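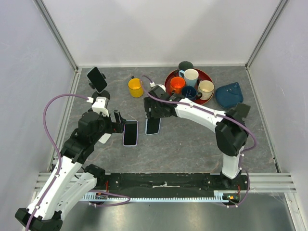

Standuro: the two-arm table
Workshop gallery, April

Standuro is a pair of arms on one table, built at the Jarkham shared workshop by Gizella Győri and whoever is in on a Monday evening. It took 17 evenings to get both arms moving under their own power. The aim is modest: pick up everyday things, put them somewhere else, and don't break them.

The arms
Both have white links, black joints and a black gripper at the wrist. The left one was finished first and the right one was built from the notes, with fewer mistakes. They sit at either end of a black beam along the front of the table.

Cabling
Purple cable runs to each wrist and back along the white link. On the left arm, small white clips hold it down. The right arm has a tight loop near the wrist, and we want to shorten that before anything else gets changed. The red wiring at the two ends of the pale blue toothed rack is still exposed. Covers are on the list.

The enclosure
Aluminium profile at the corners, plain walls, and a grey stone-patterned top with thin brown veins. Most of the profile was bought second-hand as one lot from Lynch, cut to length on the workshop saw. We had 32 brackets and used nearly all of them.

Phones
Three on the table, two lying flat and one propped in a stand at the back. A flat phone is hard to get hold of because there is so little edge to grip. The purple and pale blue frames are easy to tell apart when you are watching both arms at once.

Mugs
Five on the round red tray and a yellow one by itself. Handles are the easy part if they point towards the arm, and we turn them to make it harder.

Software
Everything runs on Guvine, a small control program Gizella wrote for an earlier single arm. Some 60 settings are kept in one text file, and a printed copy hangs by the door.

Still to do
Wiring covers, the right-hand cable, and a stop button that can be reached from both sides of the bench. Monday evenings, from 8.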